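Press Release

ROLLAU OPENS ITS TEST APARTMENT IN PIRDALE TO THE PUBLIC

Visitors see household robots at work in real rooms; next open afternoon planned for May

PIRDALE - Rollau, the company for service robotics in the home, has opened the doors of its test apartment in Pirdale for one day and invited neighbors, care professionals, housing companies and students to watch the robots work. In total 339 guests came between 10 a.m. and 6 p.m. It was the first time that the apartment could be visited by persons from outside the company and its partners.

The test apartment is on the ground floor of a former office building close to the Pirdale tram stop. It has a kitchen, a living room, a bedroom, a hallway and a bathroom, all of them with the usual size of a city apartment. Rollau uses these rooms since two years for preparing robots for tasks that people do every day at home: to pick up things from the floor, to open a drawer, to bring a towel, to wipe a surface.

"We wanted to show the work as it is on a normal day," said Máté Kerekes, head of the test apartment. "A robot needs patience, and the people who work with it need it also. Our guests have seen tasks that went well and tasks that we had to start again, and they asked very good questions about both."

The demonstrations were given in small groups of not more than 19 persons, so that everybody could stand near enough to follow. Each group spent first a quarter of an hour in the kitchen, where an operator explained how a task is divided into short steps. After this the group continued to the bedroom and to the bathroom. In the living room the guests could sit down, look at the recordings from the robot's own camera on a large screen, and speak with the engineers.

The bathroom was for many visitors the most interesting station. It is the smallest room of the apartment and also the one with the most difficult surfaces. Glass, chrome and glossy white ceramic reflect the light, and a camera can easily misjudge where such a surface begins. Between the shower and the toilet there is little place to turn an arm, and the operators must plan the approach to the floor with care. The view from the wrist camera was shown on the screen in the living room at the same time, which gave to the guests waiting there a good impression of how narrow the work is.

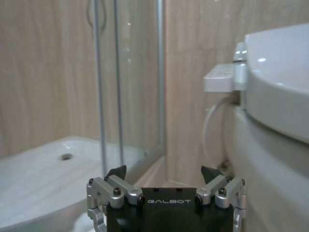
The open gripper between the shower tray and the toilet, seen from the wrist camera. Photo: Rollau

"I come from elderly care, and the bathroom is the room where our clients most often ask for help," said Heloísa Furtado, who leads the home care service Brirkbridge and took part in the discussion in the afternoon. "If something falls on the floor there, many of them cannot bend down to get it. I do not expect that a machine will replace a visit by a person. But a small help between two visits would already change the day for some people, and I was glad to see that somebody takes this room seriously."

Brirkbridge is advising Rollau since last autumn. Employees of the service have collected a list of 279 small household tasks which their clients find difficult or tiring. The list was hanging in the hallway during the open day, and visitors were invited to mark with a sticker the tasks they would give first to a robot. At the end of the day there were 507 stickers on it. Most of them were found next to picking up objects from the floor, followed by emptying the dishwasher and changing the bed linen. Rollau will use the result when it decides on the program for the second half of the year.

Also present was the engineering office Gkikas, which has planned the conversion of the apartment. Its employees explained in two short talks why the rooms were furnished with ordinary products from the store and not with special test equipment. The wall panels, the shower enclosure and the furniture are of the kind that can be found in many newer apartments. According to the office, the only larger change to the building concerned the power supply and the network cables, which were laid behind the baseboards.

Many questions from the public were about safety and privacy. The engineers explained that an operator is present in the apartment during every test and can stop the robot at any moment by pressing a button. Recordings are made only in the test apartment, and persons who enter the rooms during a recording are asked before for their agreement. On the open day the camera pictures were shown live, but they were not stored when guests were in the room. Some visitors wanted to know when such a robot can be bought and what it will cost. Rollau does not give a date or a price at this time.

For the younger guests there was a table in the living room where they could try with a hand-operated gripper to lift sponges, spoons and toothbrush cups. A spoon which lies flat on the table was for most children the hardest object - and for not few parents as well.

"The children understood very quickly what our problem is," said Kerekes. "They tried from above, then from the side, and then they pushed the spoon to the edge of the table. We have discussed the same three ways in our team for some weeks."

Because of the large interest, Rollau will open the test apartment again in May, this time for an afternoon from 2 p.m. to 6 p.m. The program will include the kitchen and the bathroom, and for the first time also the hallway, where the opening of doors is practiced. Entrance is free, but a registration is necessary because the rooms are small. School classes and groups from care institutions can ask for a separate appointment in the morning. The entrance, the hallway and the kitchen are accessible by wheelchair; for the bathroom station, guests in a wheelchair can follow the demonstration on the screen.

About Rollau
Rollau develops and tests service robotics applications for private homes and for assisted living. The company has its office and its test apartment in Pirdale and works together with care services, planners and housing companies of the region.

Press contact
Rollau, Press Office, Pirdale
Interviews with Máté Kerekes are possible on request. Further pictures of the open day can be ordered from the press office and are free for editorial use if the source is named.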